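**Rommel Abella**
Do washable crayons come off a raw wood table? We keep ours there with the craft things.
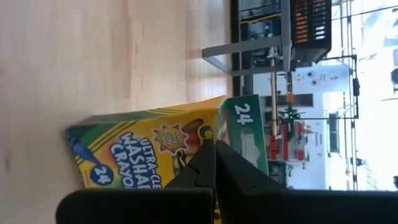
*The 24 box*

**Natalie Kettle**
Damp cloth first, then a little dish soap. Wipe with the grain. Rubber bands are worse – old ones go sticky and mark the wood. I'd put the stray ones back in the mesh baskets.

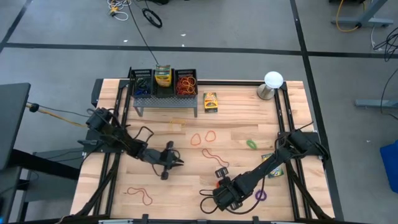
**Finn Steinbach**
Soap worked on mine, but I had to oil the spot afterward. Took 4 tries.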